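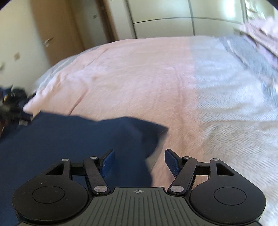
Who may apply to take part in the Danness Household Sleep Study?

Adults aged 18 or older who have lived at the same address for at least six months and who usually sleep there five or more nights a week may apply. Applicants do not need to have a sleep problem, and a referral from a doctor is not required.

About the Institute | Research | Take Part | News | Contact

Take Part > Open Calls > Household Sleep Study

Call for Participants: Danness Household Sleep Study

Issued Saturday, February 17, 2024

The Kallio Institute for Home and Health invites residents of Danness and the surrounding townships to take part in a study of sleep habits in ordinary homes. The study is conducted by the Institute's Department of Daily Living under the direction of Hussam Nseir, Principal Investigator, with data services supplied by Kelteo.

Purpose of the study

Much of what is known about sleep comes from overnight stays in a clinic. The present study will collect information from people who sleep in their own bedrooms and keep their usual hours. The Institute wishes to learn how bedtime, evening light, room temperature, noise, and the sharing of a bedroom relate to the rest that people report the next morning. The findings will be used in preparing the next edition of the Institute's public guidance on sleep at home.

The Institute intends to enroll 300 participants. Up to 2 adults from the same household may enroll, and each must submit a separate application.

What participants will be asked to do

Participants will keep a written sleep diary for 54 consecutive nights. The diary takes about ten minutes a day, divided between evening and morning entries. It may be kept on paper or through the Skolilance web form, but participants may not change from one to the other once the study has begun.

A small sensor that records temperature, light, and sound level will be mailed to each participant, together with a stand and printed instructions. It should be placed within arm's reach of the pillow and left switched on for the full period. The sensor does not record speech.

Participants will also complete an opening interview by telephone and a closing questionnaire. Those who travel during the study should leave the sensor at home and mark the nights away in the diary.

Who may not take part

Applications cannot be accepted from persons who work night shifts or rotating shifts, who care for an infant under twelve months of age, who are taking part in another sleep study, or who expect to move before the end of July. Employees of the Institute and members of their households are also excluded.

Payment

Participants who complete the study will receive $600, paid by check after the sensor has been returned. Participants who withdraw early will be paid for each full week completed. No purchase is required, and postage in both directions is paid by the Institute.

Privacy

Diaries and sensor records are stored under a participant number. Names and addresses are kept separately and are destroyed when the final payment has been made. Participation is voluntary, and a participant may withdraw at any time without giving a reason.

How to apply

Application forms are available at the Institute's front desk and at the Danness Public Library. Completed forms may be returned by mail or in person to the Department of Daily Living, Kallio Institute. Please include a daytime telephone number and state the hours at which you may be called.

Applications will be reviewed in the order received until all places are filled. Applicants will be notified of the outcome in writing. Those who are eligible but cannot be offered a place may ask to be put on a waiting list.

Questions about eligibility should be addressed to the study office, Monday through Friday, 9:00 a.m. to 4:30 p.m. Large-print forms can be provided on request.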